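Drotness G2 two-finger gripper
Supplied by Kamel. Product page revised Wednesday, April 11, 2018.

The G2 is a bench gripper for light sorting and tidying work. It is sold with mounting plate, cable and the Illden simulation model, so a routine can be tried before any hardware is bolted down.

Slim round parts are the usual test. A rod has to be held upright, close to its lower end, with other items left lying on the worktop.

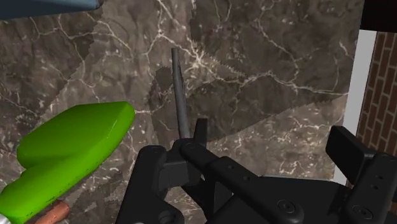

Can it clear a kitchen worktop without supervision?
Rigid items of known shape are within reach today; cloth, wet plates and mixed clutter still need a person nearby.

In our November trials the G2 made 182 correct placements out of 329 attempts with unsorted household items. That is too low for unattended use – we quote it so that buyers can plan for it.

Spare finger pads: pack of 40
Technical contact: Anas Fawzy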